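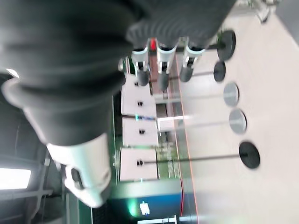
White cabinets along the back, with the stanchion posts out on the floor.

The walking group starts up again in September, and I can't tell you how much I've missed it! We took most of the summer off on account of the heat (and my knee, which is much better, thank you to everybody who asked), and I think we're all a little out of shape and ready to be out of the house. We'll meet at 6 in the evening by the bench at the bottom of Kinnear Lane, same as last year, and walk the creek loop as far as the old mill and back again.

For those who haven't come before, it's an easy two miles, mostly flat, with one hill that Trefor Rowlands likes to call the mountain. It climbs maybe as high as a house. Dogs are welcome as long as they're on a leash, and so are grandchildren, on or off one. Please do wear real shoes. The stretch behind the ball field stays muddy long after the rest has dried out, and last fall Cadi Kemeys left a sandal in it that we never did get back.

Delyth Dafis is keeping the mileage chart again this year. Between all of us we walked 600 miles last season — I made her add it up a second time — and she'd like to see us beat it. Walks you take on your own count too, so jot them down and hand them to her when you see her, or leave a note in her mailbox. She does ask that you write the miles and not the minutes, as she had a terrible time with the minutes.

A few of us usually stop for pie afterward, and you're very welcome to come along for that even if you skipped the walking part. Llinos Llewellyn has asked the diner to hold the long table by the window for 10 of us, so let her know if you plan to be there and she'll call and ask for more chairs.

If it's raining hard we'll stay home. A drizzle we walk in, so bring a jacket, and a flashlight as well once the evenings start drawing in.

Hywel Nicholas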